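Tuesday, 6:40 am

Up since five. Sync engine still broken on older phones. Not broken broken, it just sits there at 14 percent and spins. Coffee, second one already.

Ľudovít thinks it's the queue. I think it's the file names. We went back and forth in chat till past midnight and I went to bed mad, then dreamed about file names. Great.

10:15

OK so it IS the file names, partly. Anybody with an accent in a folder name gets the folder twice, once from the phone and once from the server, and Pumlow tries to merge them forever. Ľudovít's own test account never showed it. His folders are all called "a" and "b" and "test". Told him. He sent back a thumbs up and nothing else.

Fix is maybe six lines. Testing the fix is the rest of my week.

Reminder: write to Sevim Ersoy re the Turkish strings. She wants "Sync now" shorter, the button wraps on her tablet. Third time she's asked. Do it today.

1 pm

Lunch at desk. Crash reports down to 1455 from 1793 last build. Would feel better if I knew why, I didn't touch anything in that part. Marcela says take the win. Marcela doesn't have to answer the reviews.

One star this morning from a guy who says we deleted his recipes. Looked him up, they're all there, he's signed in with the other email. Wrote him a nice long answer. Deleted it, wrote a short one.

Call with Kimcombe moved to four. They want the dark theme in before they'll put Pumlow on the staff tablets. Dark theme is Renato's and Renato is out until I dont know when, his kid has the flu. Will say "next release" and hope they don't ask which one.

4:50

They asked which one. Said May. Jarmila kicked me under the table, I think on purpose. She's right, May is tight, but the colors are all in one file now since the big cleanup so it's mostly swapping values and then staring at every screen. And the widgets. Forgot the widgets. Ugh.
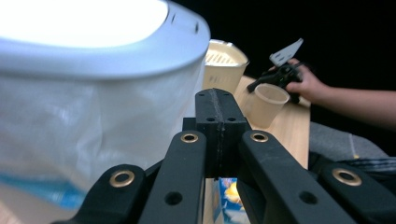 Page 14

Evening, late

Folder fix is in. Old tablet from the drawer went all the way through, first time in two weeks, almost 1923 files, no doubles. Ran it again with airplane mode on and off in the middle. Fine. Ran it with the battery saver on, stuck. So that's tommorow.

Shortened Sevim's button. Sent her the build, she hasn't opened it yet.

Also the Sinside export, must ask Jarmila if anyone still uses it or if we can drop it. The code is a swamp and every time I move a file it breaks.

Battery saver first, then widgets. Bed.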